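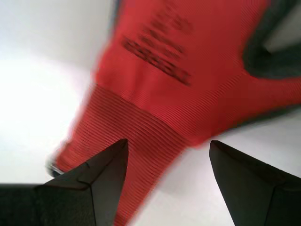
Camacho Dandska
Local government reporter, the Clurkholm Ledger

Clurkholm voted on its ballot measures last night and I have now had 49 minutes of sleep and one gas station burrito, so let's go through what happened. Thread.

First, the one you've all been yelling about. Measure A, to merge our water department with Zesov's, failed. It failed by 17 votes. There will be a recount. Please pace yourselves.

If you're new: Zesov is the town across the river. We have shared a pumping station with them since before I was born and a grudge for longer than that.

The Yes side had yard signs, a mailer and a pancake breakfast. The No side had a guy with a megaphone outside the post office. The megaphone is currently ahead.

The mayor put out a statement at 11 p.m. calling the result "a clear signal that residents want the conversation to continue." I have read it four times and I think it would have worked for any result, including a tie or a flood.

Two council members who backed the merger in the spring now say they always had doubts. I went back through the minutes. The doubts must have been very quiet.

Measure B, the parking one. This would have ended free two-hour parking on Front Street and put in meters. It lost in every precinct, including the one that is mostly a golf course.

The city had already ordered the meters. They're in the basement of city hall, I've been told, next to the bike racks from the last big idea. I asked if they can be returned. The answer was "we're looking at the contract," so, no.

Measure C passed! Measure C changes the name of the "Board of Public Works" to the "Public Works Board." Supporters said it would save confusion. It will cost $400 in letterhead. Both of its supporters were very happy when I called.

Measure D was the advisory question about whether the city should keep doing advisory questions. Voters said yes. The council doesn't have to do anything about that, and has told me so.

Turnout: better than the last one, worse than the chili cook-off. The polling place at the middle school ran out of stickers before lunch and people took it harder than the water thing.

A few of you asked why the library precinct was so late reporting. The door locked behind the poll workers when they carried the box out, and the car keys were inside. That's the whole story. I'm sorry, I know some of you had theories.

Back to the recount. State rules let either side ask for one when the gap is this small. The Yes campaign has to put up a $500 deposit, which they get back if the result flips. They told me this morning they're "passing the hat."

The recount is by hand, at the county building, and it's open to the public. Folding chairs, no coffee. If you have never watched grown adults hold a ballot up to a window and argue over whether a smudge is a vote, clear your calendar.

What happens to the pumping station in the meantime? It keeps pumping. The shared deal runs through next August either way, and your bill stays the same until then. I put this in a story three weeks ago and will go on putting it in stories.

Zesov, for the record, approved the merger easily. Their council president said they were "surprised and a little hurt." Somebody over there should maybe send flowers — or fix their half of the valve.

Council meets Wednesday at 7 p.m. Public comment is three minutes each and the megaphone guy has already signed up. I asked the clerk if he can bring the megaphone. She's checking.

Full precinct numbers are in the story on our site. There's a typo in the second paragraph, I've seen it, you can stop emailing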